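Dye notebook, April

Second go at the avocado stone bath, this time on the old cotton from the Ornlow bundle. Scoured 400 g with washing soda in the big pot and let it simmer for 2 hours. The water came off the colour of weak tea, so there was still plenty of finish in it. Rinsed until clear.
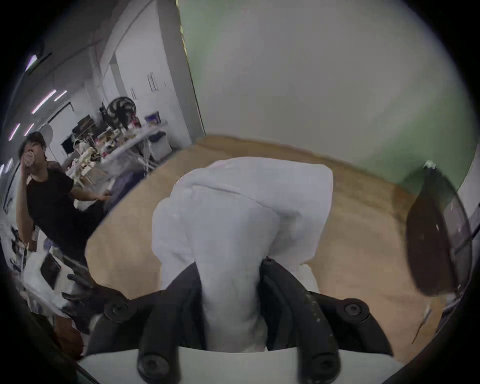 Mordant was alum at 12 per cent of dry weight, dissolved in hot water first. Left the cotton in overnight with the lid on. The Prusum thermometer reads high compared with the glass one, so I've gone back to glass for anything that matters.

Stones were chopped and soaked for four days. Smell was fine. Liquid had gone a good brick red by the third morning and didn't change much after that.
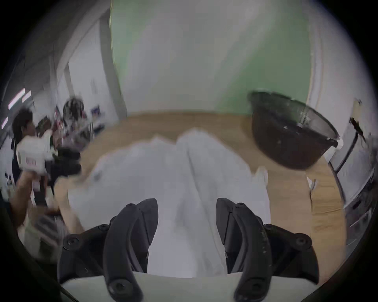
Dye bath held just under a simmer for over an hour, then heat off and left to cool. Colour on the test strip is a dusty pink, greyer than last time. I suspect the tap water. The Nghiêm recipe calls for rainwater and I ignored it.
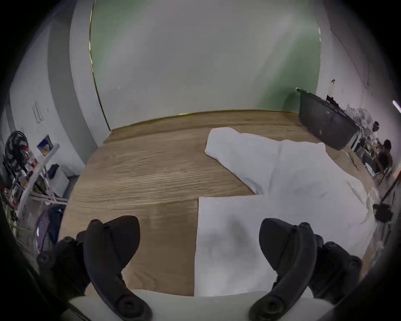 Ovunon

Iron dip on half the strips: straight to mauve-grey in a couple of minutes, a bit patchy near the folds. Stir more next time. Other half kept plain for the light test in the north window. Still to do: repeat with tank water, same weight, same alum. Need more soda.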